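Home | News | Research | Events | Contact

Studolen lab passes 1484 recorded examples in drawer project

August, by Maëlys Texier

A small team at Studolen has now recorded 1484 examples of a robot arm opening and closing drawers, and plans to keep going until the end of the autumn. The recordings will be used to train a learning system called Tarketis, which is meant to handle ordinary household furniture without being programmed for each piece.

The work is led by Eugeniusz Pietrzak, who joined the lab from a firm making kitchen fittings. He said drawers were chosen as the first task as they look simple and go wrong in many ways. Handles differ in shape and height, runners stick, and a light cabinet will slide across the table if it is pulled too hard.

Each example is one attempt. An operator guides the arm by hand controls while cameras and joint sensors record what happens. When the attempt is over, the operator marks it as good, poor or failed, and the cabinet is set back for the next one. Failed attempts are kept. Of the total so far, 279 are marked that way, most of them slips from the handle.

"We used to throw those out," said Pietrzak. "Then we found the system got stuck in exactly the places where we had deleted the bad runs."

The furniture is kept plain on purpose. One piece in use is a cube-shaped cabinet in light oak, with a long black bar handle and metal runners on the drawer. It stands on a white tabletop, and operators shift it a little between attempts so that the system does not learn a single position by heart. 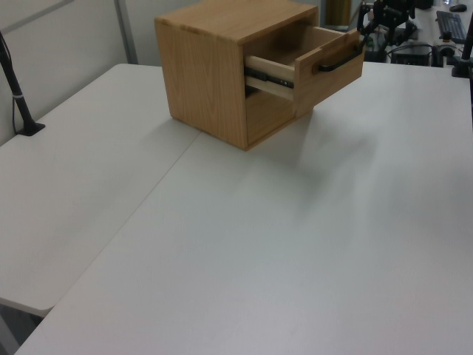
How the sessions are run

Operators work in pairs and record no more than 80 attempts in a session. Kacper Olszewski, who has worked as an operator since the spring, said the limit came in after people grew careless late in the day. Pulls became faster and the marks less reliable, and two full sessions had to be checked again.

New operators spend their first morning on practice runs that are not saved. The part most of them find hard is letting go of the handle – the gripper has to open and back away without knocking the drawer shut.

The files are stored on an old Unix server in the same building and looked over once a week, on a Friday. So far 662 examples have been through this second check. Toon Van Beek, who does most of it, said he changes the mark on a few in every batch, usually from good to poor.

The first training run used only checked examples. Pietrzak would not give results from it and said the numbers were too early to be of use to anyone outside the lab.

Cupboard doors are next on the list, followed by boxes with lids. A second site at Abdelaziz is due to begin recording with its own furniture once its operators have been trained, and the two sets will be kept apart at first so they can be compared.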